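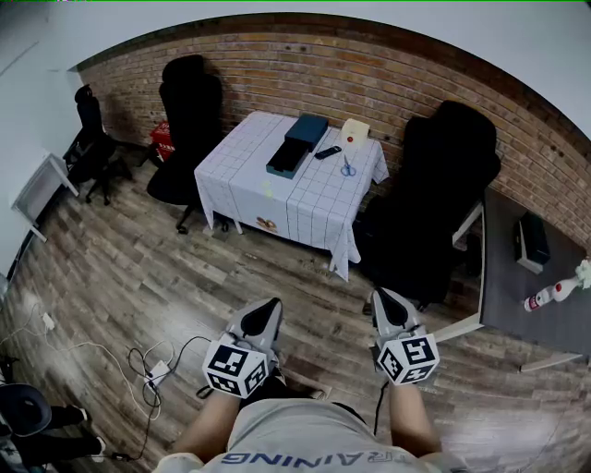
Gripper Technician, Part Time, Billport

Trallik is looking for someone to look after Fang. Fang is a pair of hand-held grippers, one left, one right, plus the cables, marker cubes and finger pads that go with them. A person holds the pair and does ordinary tabletop things, and the arm cell next door learns from the recordings. The arms have their own technician. Fang has had a succession of well-meaning people with hex keys, and it shows.

The job is 34 hours a week, mostly afternoons. You would report to Niamh Hanrahan, who wrote this ad and would like to stop doing the job herself.

What you'd do

Set up the pair before each session. Check that both marker cubes are tight and square to their mounts. A cube that has crept two degrees looks fine to you and me and ruins a day of recordings.

Replace finger pads. We go through some 80 a month. The old ones have to be peeled off, the residue cleaned, and the new ones seated so both fingers close evenly. You will develop opinions about adhesive.

Run the calibration routine at the start of the day, and again whenever a gripper has been dropped. People will tell you it wasn't dropped. Run it again.

Look after the cables. They get stepped on, rolled over by office chairs and tugged by operators who have forgotten they're attached. You'd re-terminate the bad ones and keep a couple of tested spares on the hook.

Keep the repair log. It currently stands at 226 entries, a good number of which say "fixed it" - please do better than that.

What we need

Steady hands and decent soldering. Some experience with small mechanisms, whether that's robots, cameras, sewing machines or dental equipment. Enough comfort with a command line to start a script and read what it complains about. You do not need a degree. You do need to be able to tell an operator, politely, to put the thing down and let you look at it.

Familiarity with Drurkach, our calibration software, would be remarkable, as we wrote it and the manual stops at chapter 3. We'll teach you.

What you get

Paid training, a proper bench with a proper lamp, health coverage after your first month, and a parking space that floods only in April.

How to apply

Send a resume and a short note to Niamh Hanrahan at Trallik. In the note, tell us about something small you repaired and what was wrong with it. Photos welcome, cover letter templates less so. We hope to have someone started by June.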